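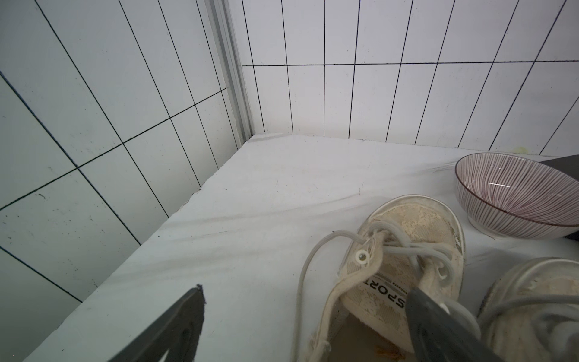

第9章 手首カメラとグリッパーを使った靴ひも作業の準備

この章では、組み立ての済んだJuderineアームに靴ひもをつまむ作業をさせるための準備を説明します。第8章までの作業(関節の原点合わせ、非常停止ボタンの接続、Fosisのインストール)が終わっていることを前提とします。自宅の台の上で動かす場合と、共同工房の作業台で動かす場合の両方を扱います。手順が異なるところは、そのつど書き分けます。

9.1 用意するもの

・Juderineアーム本体(架台に固定済みのもの)
・Stanciu平行グリッパー、平板型の指2枚
・手首カメラと取り付け金具
・Brorell制御ボックスと電源
・Fosisを入れたパソコン
・ひものついたスニーカー1足
・敷き布(無地、台の作業範囲を覆える大きさ)
・六角レンチ、マスキングテープ、定規

スニーカーは履き古したもので構いません。新品は履き口が硬く、指を入れたときに靴ごと動くことがあります。ひもは平ひもでも丸ひもでも使えますが、最初の調整では平ひものほうがつまみやすくなります。ひもの先端の樹脂が割れているものは、指の間に引っかかるので避けてください。

9.2 台の準備

1. 台の上を拭き、乾いてから敷き布を広げます。
2. 布の手前の辺を台の縁に沿わせ、四隅をマスキングテープで留めます。布に折り目が残っていても作業はできますが、指先が当たるほど浮いたしわは手で伸ばしてください。
3. アームの架台から布の手前の辺までの距離を測り、Fosisの「台」タブに入力します。
4. 台の高さを「台」タブの「面の高さ」に入力します。布の厚みはここに含めます。
5. 壁際で使う場合は、壁までの距離を「禁止範囲」に登録します。左右どちらかにも壁がある隅では、両方の壁を登録してください。

注意:禁止範囲は手首カメラの先端ではなく、手首の関節を基準に計算されます。カメラの張り出し分を必ず加えてください。これを忘れると、手首を回したときにカメラの角が壁に当たります。

補足:台の上に食器や工具を残したまま動かすことはできますが、Fosisはそれらを避けません。作業範囲に入る物は片づけるか、禁止範囲に加えます。割れ物は台から下ろしておくのが確実です。

9.3 グリッパーの指の取り付け

1. 制御ボックスの電源を切り、表示灯が消えるのを待ちます。
2. 指の根元の穴をグリッパーのスライダーに合わせ、付属のボルトを手で軽く締めます。
3. 2枚の指の先端がそろっていることを、横から定規を当てて確かめます。ずれている場合はボルトを緩め、合わせ直します。
4. 六角レンチで本締めします。左右を交互に少しずつ締めてください。片側だけを先に締め切ると、指がわずかに開いた形で固定されます。
5. 電源を入れ、Fosisの「手先」タブで「全開」「全閉」を順に押します。途中で動きが渋くなる場合は、ボルトの頭がスライダーに当たっていないか調べます。

指の先端は消耗品です。角が小さく欠けた程度なら、布や硬い靴には使えます。ただし欠けた部分が内側の面にかかると、ひもが逃げたり、繊維が引き出されたりします。欠けの縁を指でなぞり、引っかかりがあれば細かい紙やすりで落とします。やすりをかけた後は、手順3の確認をやり直してください。

指を自分で印刷して作る場合は、積層の向きを指の長さ方向に合わせます。向きが違うと、靴の内側に押し当てたときに根元から折れます。充填率は25%で実用になります。ボルト穴のまわりだけは密に印刷してください。

注意:指の間に自分の指を入れたまま「全閉」を押さないでください。握力制限を設定する前のグリッパーは、設定後より強く閉じます。

9.4 手首カメラの角度合わせ

手首カメラは、両方の指先と、その先の対象物が同時に映る角度に取り付けます。

1. アームを「待機姿勢」にし、手先を台の上に下向きで止めます。
2. 金具のねじを緩め、Fosisの映像を見ながらカメラを傾けます。
3. 画面の下側に2枚の指が見え、指先が画面の中ほどより手前に来る位置で止めます。
4. グリッパーを全開にし、左右どちらの指先も画面の外に出ないことを確かめます。
5. ねじを締め、もう一度映像を確認します。締めるときに金具が回ることがよくあります。
6. 「カメラ」タブで「指先登録」を押し、表示に従って左、右の順に指先をクリックします。

映像にはかならずしも靴だけが映る必要はありません。壁や目地、台の縁が入っていても認識に支障はなく、むしろ縁の線は手先の傾きを目で確かめるのに役立ちます。支障になるのは照り返しです。タイルや陶器、金属の縁に強い光が出るときは、照明を横にずらすか、布を一枚かけた衝立を置きます。

白い布の上に白い靴を置くと、自動露出では輪郭が飛びやすくなります。「カメラ」タブの「露出」を手動に切り替え、値を12から試してください。布の織り目と靴の縫い目の両方が見えれば十分です。昼と夜で明るさが変わる部屋では、カーテンを閉めて照明だけにするか、時間帯ごとに値を保存しておきます。

9.5 靴の置き方

1. 片方の靴を、つま先の向きを決めて作業範囲の中央に置きます。
2. もう片方は作業範囲の外に出します。映像の端に少し映る程度なら問題ありませんが、アームの通り道には置かないでください。
3. ひもを上の穴から少し緩め、片側の端を靴の外に長く垂らします。垂らした部分は布の上で大きく曲げて広げ、自分自身と重ならないようにします。
4. 舌の上でひもが交差している部分は、そのままにしておきます。
5. Fosisの「対象」タブで「輪郭を取る」を押し、履き口が囲まれたことを確認します。

汚れや変色は輪郭の検出にほとんど影響しません。一方、舌に印刷された黒い文字は、暗い色のひもと間違われることがあります。検出枠が文字の上に出たときは、「対象」タブの「除外」で文字の部分を囲みます。除外範囲は靴に対して記録されるので、靴を置き直しても有効です。

靴が軽くて動く場合は、靴底に滑り止めシートを敷きます。靴の中におもりを入れる方法は、指を差し込む作業では使えません。

9.6 初回の動作確認

初回は必ず低速で行います。非常停止ボタンは、アームの届かない位置で、片手ですぐ押せるところに置いてください。

1. 「速度」を「低」にし、「握力」を9にします。
2. 「一段ずつ実行」を選び、「接近」を押します。手先が履き口の上で止まります。
3. 映像で、片方の指が履き口の上、もう片方の指が靴の外側にあることを確かめます。ずれていれば「微動」で直し、「位置を保存」を押します。
4. 「下降」を押します。内側の指が舌に触れる手前で止まるのが正しい動作です。
5. 「押さえ」を押します。内側の指が舌を軽く押さえます。靴の形が大きく崩れる場合は「戻る」を押し、押さえ量を減らします。
6. 「閉じる」を押します。ひもが2枚の指の間に入っているか、映像と横からの目視の両方で確かめます。
7. 「引き上げ」を押します。ひもが張ったところで止まります。
8. 「開く」「待機」の順に押して終了します。

各段の間でBrorell制御ボックスの表示灯が橙色になるのは、次の指示を待っている状態です。赤色に変わったときは過負荷で停止しています。アームを手で動かそうとせず、電源を切ってから原因を調べてください。

注意:ひもが指や金具に巻きついた状態で「引き上げ」を実行しないでください。靴が持ち上がり、手首の関節に横向きの力がかかります。巻きつきを見つけたら「開く」を押し、動きが止まってから手で外します。

手順2から8までを続けて行い、途中の修正なしで終えられるようになったら、「連続実行」に切り替えられます。速度を上げるのはその後です。速度と握力を同時に変えると、失敗したときにどちらが原因か分からなくなります。

9.7 うまくいかないとき

指が舌を押し込んで止まらない
「台」タブの面の高さが実際より低く入力されています。布の厚みを含めて測り直してください。数値が正しい場合は、指の先端がそろっているかを9.3の手順3で確認します。

ひもが指の間から抜ける
握力が足りないか、指の内側に靴の汚れが付いています。先に指を乾いた布で拭き、それでも抜けるときは握力を1ずつ上げます。上限は13です。これを超える値も入力できますが、平板型の指では根元のボルトが緩みます。

映像の指先と実際の位置が合わない
カメラの金具が動いています。9.4の手順2からやり直してください。指を交換した後にも同じ症状が出ます。

片方の指だけが先に靴に当たる
靴の向きが登録時と違っています。靴を置き直すか、「対象」タブで「輪郭を取る」をもう一度押します。

布がアームと一緒に引きずられる
下降量が大きすぎるか、四隅のテープがはがれています。テープを貼り直した後、低速で下降の段だけを試します。

9.8 終わった後の片づけ

1. アームを「収納姿勢」にしてから制御ボックスの電源を切ります。
2. 指の先端と側面のボルトのまわりに、糸くずや砂が付いていないか調べ、刷毛で落とします。
3. 手首カメラのレンズにキャップを付けます。
4. 敷き布を外し、砂を払います。靴底の砂が残ったまま次の作業をすると、面の高さがわずかに変わります。
5. 共同工房では、禁止範囲の設定を自分の名前で保存し、初期設定に戻してから席を離れます。架台の締め金具は外さないでください。

設定ファイルはFosisの「書き出し」で保存できます。台、カメラ、対象の三つのタブの内容がまとめて記録されますが、指先登録だけは含まれません。別のパソコンで読み込んだときは、9.4の手順6を行ってから使用してください。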